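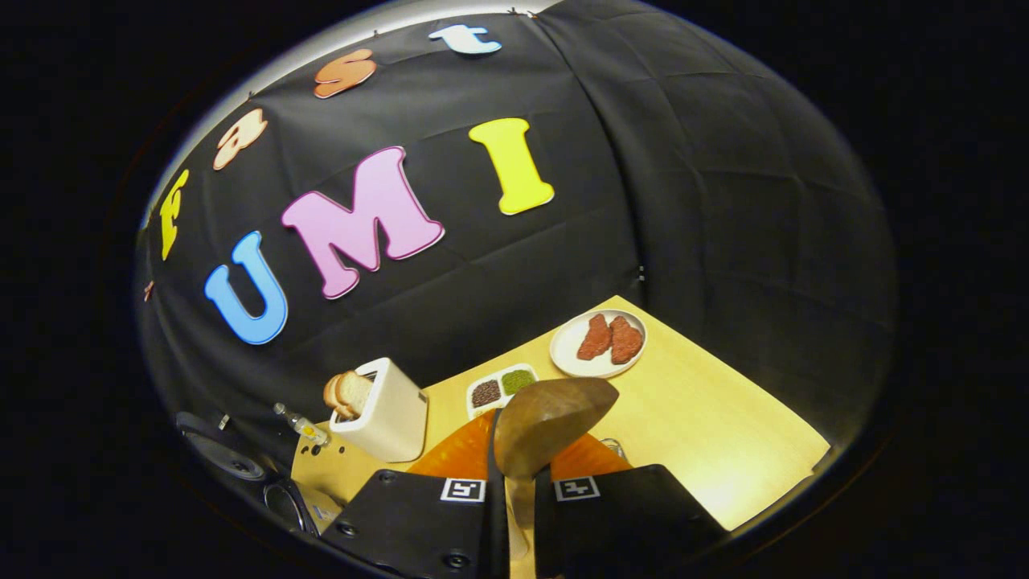

The arm dropped a spoon on a hot toaster, and the report put it down to the arm. I have read the report twice and I think it blames the wrong machine. The fault began months earlier, in a hand tool that has no motor and no power cord, and that most people in this business treat like a pair of kitchen tongs. Picking up a wooden spoon looks like the easiest job you could give one of these grippers. You squeeze, the two orange fingers close on the handle, and the spoon stays put over a table with a plate of meat on it and a toaster with two slices of bread sticking out of the top. The square black-and-white markers on the plates tell the software how far apart the fingers are. Everything the robot later learns about how hard to hold a spoon comes out of that distance.

I worked on the Sososside kitchen project for two years, first recording demonstrations and later checking them. I no longer work there, and I was not in the room when the spoon fell. What follows is based on the incident report, which Sososside shared with everyone who had worked on the data, and on conversations with Shuk-fan Chuang, who led the review. The opinions are mine. She disagrees with a couple of them.

The facts are short. Sososside trained an arm to do light breakfast work: stirring, plating, moving utensils, taking toast out with tongs. The training set had 1,996 demonstrations, all recorded by people using hand-held grippers at ordinary tables. The arm went to a staff kitchen run by Nesteseo for a trial. It completed 58 runs with no problem anyone wrote down. On the next one it lifted a wooden spoon out of a pot, carried it across the counter, and lost it halfway. The spoon landed across the slots of a toaster that was on. A worker reached in to get it before the toaster had been switched off, and burned two fingers. She was back at work the next day. The spoon was scorched.

The report lists the cause as "insufficient grip force during transfer." That is true in the way it is true that a car left the road because it was pointed at the ditch. The question is why a robot that had watched people hold spoons all year thought that a weak grip was enough.

Chuang's team found the answer by going back to the tools. There were three grippers in use. On one of them, a finger plate had been taken off and put back, and the marker had been reprinted and stuck on again a little off its old position. The tool was never recalibrated. From then on, every recording made with it said the fingers were slightly closer together than they really were. The software learned that when the number reached a certain value, the spoon was held. On the real arm, which measured its own fingers correctly, the same number meant the spoon was barely held. For a fork or a slice of bread it made little difference. For a smooth, thick, round handle it mattered.

That one gripper had produced 683 of the demonstrations. More than a third of the training set was wrong by the same small amount in the same direction, and it all looked fine on playback. I know it looked fine, as I was one of the people who passed it.

I want to say what checking was like, in case anyone thinks we were asleep. You watch a recording at double speed. You look for a dropped object, a blocked camera, a hand in the way, a lost marker. If the marker is visible in every part of the recording, the tracking gets a green light. Ours were visible. The software could see the marker perfectly well, and it had no means of knowing that the marker had moved on the plate. We had a rule for a missing number and no rule for a false one.

My view is that a hand-held gripper used to record training data should be treated as a measuring instrument, with the upkeep that goes with one. A scale in a butcher shop gets tested. So does a torque wrench in a tire shop. Each has a sticker with a date on it, and if the date has passed, you don't use it. Our grippers had strips of tape with nicknames on them. When a screw came loose, whoever was holding the tool tightened it with whatever driver was in the drawer and went on recording.

The usual objection is cost, and it's a fair one. Collection is paid by the demonstration. Time spent measuring a tool is time spent not recording, and small companies feel that. But the check I have in mind takes very little. Close the fingers on a metal block of known width. Read the number. Open them to a second block and read it again. Write both down. Do it at the start of a session and any time a plate, a finger or a marker has been touched. Tavent, which makes the blocks Sososside now uses, sells them as a pair in a plastic case that fits in the same bag as the gripper. A careful person with a caliper could make do without them.

The second objection came from Chuang herself. She thinks I put too much on the tools and too little on the arm. In her view, an arm that works near people should never trust a learned grip by itself. It should feel for slip and tighten up, or stop, and it should be kept from carrying loose objects over a heat source at all. The first draft of her review said so, and the arm at Nesteseo now takes a longer path around the toaster. I agree with every part of that. I would have done it before the first run. I still don't think it settles the matter. A slip sensor would have caught this spoon, but it would also have hidden the bad data. The arm would have gone on correcting a mistake that no one knew was there, and the same recordings would have been reused for the next job. They were already promised to a second project, under the name Chiu, that involved pouring.

Pouring hot liquid with a grip learned from that gripper is something I think about more than the toaster.

There is also the matter of how the report was written. It gives the arm four pages. It gives the gripper one paragraph, in an appendix, under a heading about data quality. Anyone who looks after safety at a site will read the four pages and skip the appendix, as data quality sounds like somebody else's department. I would have put a picture of the tool and its markers on page one. The person who got burned had never seen the gripper and had no reason to know it existed, yet it was part of the machine she was working next to. If a part can cause an injury, it belongs in the safety file, even if it never leaves the office where the recordings are made.

The people collecting the data need to be told this as well. When I started, my training was mostly about smooth motion and keeping the camera pointed at the work. I was told to treat the tool gently since the fingers were expensive. I don't remember a single sentence about what would happen to someone in a kitchen if the marker shifted. The person who put the plate back on did a neat job of it. They would have asked for a calibration if they had known one was needed, and I can say that with some confidence, having talked to them.

Sososside pulled all of the affected recordings. It then took 200 of them, corrected the width by the measured offset, and tested whether they could be saved. The result was mixed. Some were usable, but in others the offset seemed to have drifted, which suggests the marker was also peeling at one corner. They have decided to record the whole lot again. That work starts in June, with the blocks in the bag and a sheet of paper for the numbers. I have asked to see the sheet after the first week. Chuang said she would send it.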